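Drurlow has built gripper fingers for 11 years, mostly for people who pick and sort small parts. The firm is two benches and a storeroom. When I asked the engineer who runs its trials what she had been working on this winter, she put a bag of fingertips on the desk and tipped them out.

"These are the ones that lost," she said.

She had been comparing two hand-held grippers, the Tita and the Mokurus. Both are worked by hand, and both carry a camera that looks down over the jaws. The idea is that a person does the task, the camera records it, and the recordings are used later to teach an arm. Drurlow's interest is narrower. It wants to know which jaw and which pad will hold a small, hard object without the operator having to try three times.

"People compare grippers by lifting a mug," she said. "A mug is easy. You can lift a mug with almost anything. Our customers have clips and rings and little pins, and those lie flat."

Her trial had 40 objects in it, each attempted five times, for 200 attempts per gripper. She wrote every one down on paper first and typed them up at night. Operators worked at whatever table they had at home, which she had asked for. A lab bench, she said, has the same height and the same light every day, and the results come out cleaner than they should.

I asked which gripper won.

"The Tita on anything you can get the fingers around. The Mokurus on anything thin. I'd like a simpler answer than that, and so would the people paying for it."

The Tita's jaws close evenly and it is light enough to use all afternoon. Its weakness is the last bit of travel, where the fingertips lean and a thin part can slide out under them. The Mokurus stays straighter but takes more squeeze at the handle. Two operators complained of sore hands and she cut their sessions shorter.

Then there are the pads. She tried smooth ones, ribbed ones and a soft foam that she gave up on within days. Smooth pads did well on glass and badly on anything with an edge. Ribbed pads gave an edge something to sit against.

"The ribs matter more than I thought they would," she said. "Spacing, mostly. If the gap is wider than the part, the part goes in and stays in, and then you're shaking the thing over a table trying to get it back."

Jewelry and small metal rings went onto the list late. They are shiny, they roll, and a chain never lies the same way on two attempts.
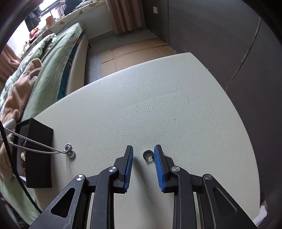
"With a ring you have two choices," she said. "You pinch it from the outside, or you put one finger in the middle and lift. Most people pinch. I told them to do what felt natural and write down which it was."

The camera was a separate argument. She wanted it closer to the jaws, for a better look at the contact. The controller people at Ninh, who handle the recordings, wanted it farther back so that more of the room stayed in view. Their software works out where the gripper is from fixed things around it, and a close view of a plain tabletop gives it very little to go on. They settled on a wide lens in the original position – she still thinks it makes small parts too small.

"I lost that one," she said. "When I saw the tracking from the close mount I stopped arguing. It drifted badly."

The next round starts later in March. It keeps the Tita body and adds a stiffer linkage, with two rib spacings on the pads. She has dropped the mug from the object list and put in a second size of ring. The Mokurus goes back in its case for now, although one operator has asked to keep using it and she has said yes.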